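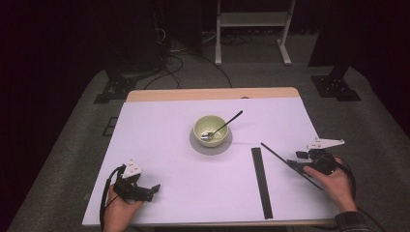
About Plirnham

Most of what gets printed about holiday customs was copied from somewhere else. A magazine says that every family in some country hides an ornament in the tree, a website repeats it, a greeting card company puts it on the back of a card, and ten years later people from that country are reading about it for the first time. Plirnham was set up in 2002 by people who had spent too long editing those magazines.

We check claims about holidays and seasonal customs for publishers, card makers, museums, schools and the occasional TV production. We also write our own material when a client would like to start clean. That is the whole business.

What we do all day

A client sends us a text. It might be a two-line caption or a full book on Christmas around the world. We mark every statement in it that could be true or false, and then we go looking for where it came from. Sometimes there is a diary, a cookbook, a church record or a newspaper notice, and we can say when a custom shows up and in which towns. Often there is a chain of people quoting each other, and the chain ends at a department store ad.

We keep all of this in a file we call Mondach, named after the street where our first office was. Mondach holds 1006 claims at the moment, each with the earliest source we have found and a grade. The grades are A (good evidence from the period), B (plausible, thin evidence), C (we can't find anything) and D (we know who made it up). Clients are often surprised at how full C is. We would be wary of anyone in this line of work who had an empty one.

The word "traditional"

We have a running argument with this word. Traditional for whom, and since when? A dish that your grandmother made every year is a tradition in your family. It may have come off a can label when she was newly married. We don't think that makes it worth less, and we won't tell a client to cut it. We will ask them to drop "for centuries."

The same goes for "pagan." Nearly every spring we get drafts explaining that some egg, hare or bonfire goes back to an ancient rite. Maybe it does. We ask for the evidence, and what usually comes back is a book from the 1800s in which the author guesses. April is a heavy month here.

"Everyone in the country does this" is another one. Countries are large and people don't agree. Ask two households on the same block which night the presents are opened and you may have to leave the room.

Where our languages come from

Sources on holidays tend to be in the language of the people who kept them, and a lot of bad information comes from poor translation. A word for a small cake becomes a word for bread, and then the bread needs a story. We have readers working in 37 languages and dialects. Some are on staff and some are paid by the job. When we don't have a reader for something we say so, and we don't run it through software and hope.

We merged with Roussel, a translation office that had been doing our French and Dutch work, after several years of sending each other invoices. The name stayed on the door of the translation side. If you get a letter from Roussel, it's us.

What we won't promise

We can't certify that a custom is "authentic." We get asked for this a lot, mostly by people with packaging to print, and we don't know what such a certificate would mean. We can tell you what the record shows and how good the record is.

We also can't prove that something never happened. A C grade means we looked in the places we know and found nothing. A few of our C's have moved up to B when somebody opened the right box in a county archive. One went to A and then back down to B, and that was embarrassing, and the correction is on our site with the rest.

We do not have a seal, a badge or an awards page. We were offered an award once. There was a fee.

Proltia

Proltia is our newsletter. It comes out when we have something to put in it, so don't set your watch by it. Each issue takes one claim and follows it back as far as it will go, with the sources listed at the end so that you can check us. Please do check us. Past issues have covered mistletoe, New Year's lentils, the wrapping of presents, and the question of who first said that candy canes were shaped to mean anything. Readers write in to disagree and we print the ones who bring a source.

Prices and practical matters

We charge $60 an hour for checking. Short captions are billed by the piece. We give an estimate before we start and we tell you if it's going to run over. Christmas texts should reach us by the end of summer. We know they won't.

Teachers can ask us single questions for free. Please send one question at a time and give us a couple of weeks. Homework sent directly by students will be returned with a suggestion to try the library.

Corrections to anything on this site go to the corrections desk, and we read all of them, including the rude ones.

Page last revised January 2022.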